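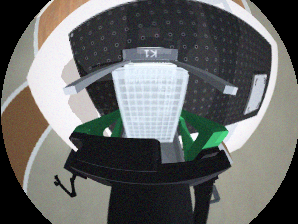 2 min read

Skirnik campaign archive: README

Role: Concept, Copy, Art Direction
Client: Manríquez (knitwear and outerwear)
Last updated: 13 Jul 2023

This folder holds the working text and layouts for the Skirnik campaign, a winter launch for Manríquez. It is meant for people who want to see how the copy changed between the first pitch and the printed pages. The final artwork is here only as low-resolution proofs.

The idea

Manríquez wanted to sell heavy coats to people who live in cities and rarely stand still outdoors. We proposed a set of short letters, each written by a coat to the person who left it on a train, in a bar or at a friend's apartment. The letters are polite and a little hurt. Skirnik is the name of the coat line and also the name signed at the bottom of every letter.

What is in the folder

letters/ has 69 drafts in plain text. Nine of them ran. The file name gives the location in the story, then the draft number.
layouts/ has page proofs for the magazine spreads and the tram posters.
lines/ has one spreadsheet with 614 headlines, most of them rejected. The status column says who rejected them: C for client, U for us.
notes/ has meeting notes, typed up by Signe Sjöberg. They are short and some refer to sketches we no longer have.
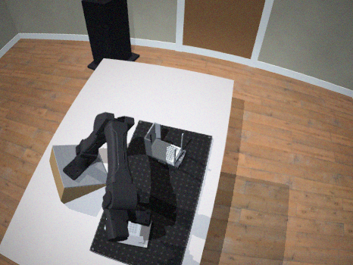 The total word count of the nine published letters is 3626, and that includes signatures but leaves out the legal line. If you count the text on the posters you will get a different number, as two letters were trimmed to fit the tram format.

Naming

Early files use the working title Bindivgate. It was dropped before the second pitch, but it is still in the headers of many drafts and we have left it there. Brekum is the typeface family used in the layouts. It is not included, and the proofs have it outlined.

Known problems

Drafts 4 and 5 of the bar letter are the same text saved twice. The spreadsheet has a hidden column with old prices — please ignore it. Some letters were written in Norwegian first by Siv Tveit and the English versions are not line-by-line translations.

Credits

Concept and copy: Njål Isaksson, Siv Tveit
Art direction: Dong-geon Ryu
Client lead: Esperanza Quintanilla
Notes and archive: Signe Sjöberg

Use

You may quote from the drafts in teaching or in a portfolio review with credit to the team. The published letters belong to Manríquez, so ask Esperanza before reprinting one in full. Corrections to file names or credits go to Signe, who updates the folder every December.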